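# Skostari Desk Items

Notes for the Skostari set of small desk items on a plain table. Read this before using the files or adding to them.

## Contents

The set covers ordinary stationery laid out on a tabletop: pens, pencils, rubbers, clips, small notepads and similar things that end up on a desk by the end of a working day. There are 645 sessions. Each session is one arrangement of objects, from first layout to cleared table.

Folders:

- `layouts/` – one text file per session, listing the items put out
- `stills/` – pictures, sorted by session
- `items/` – the item list, with colour and type for each entry
- `notes/` – remarks made on the day, unedited

The item list was drawn up first and the layouts were made from it. Items bought later were added at the bottom, so the order has no meaning.

## The table

White tabletops were used for the main part of the set. A matte surface shows the outline of a thin object such as a pen without much glare, but the light across it is seldom even. Expect brighter patches and soft grey shadows, and do not treat a change of tone as a change of surface. We did not correct the colours afterwards.

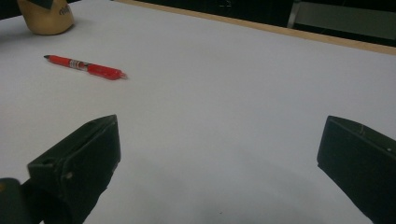

Layouts were kept sparse. Most have a few items with plenty of bare table between them, and pens may lie at any angle. Early sessions had everything squared up to the table edge, which looked tidy but made the layouts too much alike. These are marked `aligned` in the notes and can be left out if you want only the looser ones.

## Item names

Names are short and start with the colour: `red pen`, `blue clip`, `white rubber`. Where an item has more than one colour, the colour of the largest part is used. A pen is still listed as a pen if its cap is missing. Caps lying separately have their own entry.

## Known problems

- In two sessions the layout file lists a ruler that was never put out.
- The Flitura notepads are entered under both `pad` and `notepad`. Search for both.
- Five sessions have no notes file.
- Small clips are hard to make out at the far side of the table.

## Versions

The first version was put together at Veltside and went out in April with about 4,000 stills. The present version has the same stills, with corrected item names and the `aligned` mark added. Session numbers have not changed, so older lists will still match.

## Use

Free for teaching and research. Please give the name of the set and the version you worked from.

Last updated: January 10, 2023

Contact: Hämäläinen, Skostari desk | © Skostari | Back to top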